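Part-time news rounder-upper wanted!

I run the Flenstead Brief, a weekly email on banks, markets and money rules (nearly 3000 readers now, hooray), and I can't keep up on my own anymore. I need someone to skim the financial press and write me 11 short items by noon every Wednesday. Plain English, please – if my neighbor can't follow your bit on bond yields, we try again. Pay is $100 an issue, fully remote. 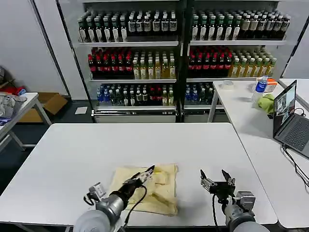 Drinks fridges at the back, well stocked.

Send me 2 sample items and a quick hello.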